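How to look under a log without wrecking the place

Every log on the Rerthorpe track has been flipped by somebody, and most have been put back by somebody in a hurry. The animals underneath would like a word.

Pick a log you can lift with one arm. If it takes two people and a grunt, leave it alone. The rotten ones fall apart in your hands, so leave those too.

Stand behind it and roll it towards you. Anything with fangs or a bad temper then has a clear run in the other direction - your ankles are not its favourite colour, but why test that.

Look for 90 seconds, tops. Skinks will be gone in two. Slaters, centipedes and flatworms take longer to get organised. 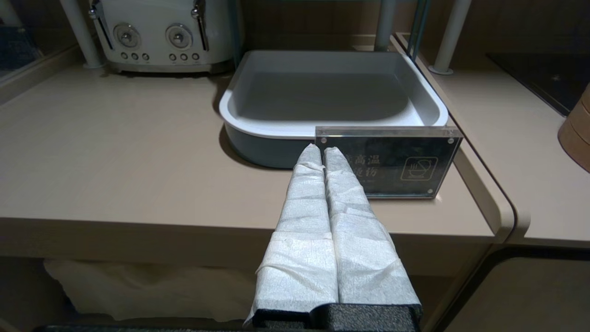 Move any frogs or skinks to one side before you lower the log, and let them walk back under by themselves. Wet your hands first if it's a frog. Sunscreen and frogs don't mix.

Set the log down in its old dent, same side up. Dulce Tlapale learnt this at Wiltatport in June, after a stern talk from her aunt Xóchitl and 13 very exposed beetles.

Write down what you saw before you reach the car park. By then every skink has grown a few centimetres.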